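The jars are finally coming off the pantry floor

If you have been reading since February you will know that I promised to deal with the jars. I kept every one of them when we moved from Sirndale to Irville, wrapped in newspaper and dish towels, and then I stepped over the boxes for weeks while I found better things to do (the curtains, mostly, and one very long phone call with my sister about the curtains).

Well, I have started! My neighbor Lumturie Kovačević came by for coffee, looked into the pantry and went quiet in a way I understood perfectly. Her rule is simple enough. If you can say out loud what will go in it before the kettle boils, it stays. I lost a good few that way - tall narrow ones that no spoon I own will reach into, and a lid that belonged to nothing.

I soaked the old labels in warm water with baking soda, and the sticky ones got a dab of cooking oil overnight. My mother swore by that and she was right.

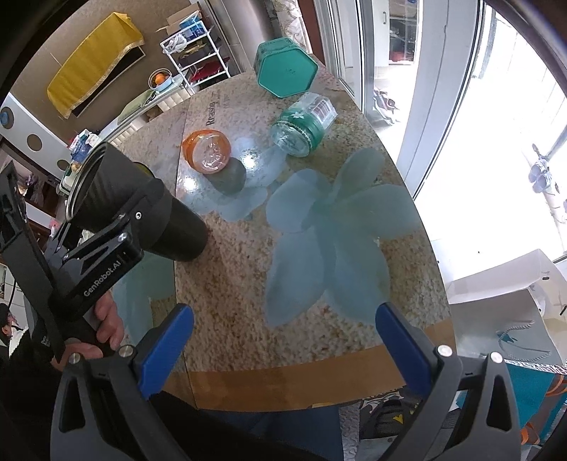 Buttons are going to be the hard part, I can tell already, as I have my grandmother's and they have never had a proper home. I had half a mind to buy something new for them in Gandlow. Then I looked again at the clear glass jar with the teal band and the white lace ribbon, lying on its side on the flowered glass tabletop, and thought it was far too pretty for rice. The teal hexagonal tin farther back can take the thread, so the two will match on the sewing shelf.

Lentils next, and then I have to face the spice drawer. If any of you have a trick for getting the smell of cumin out of a lid, please leave it in the comments, I have tried lemon twice.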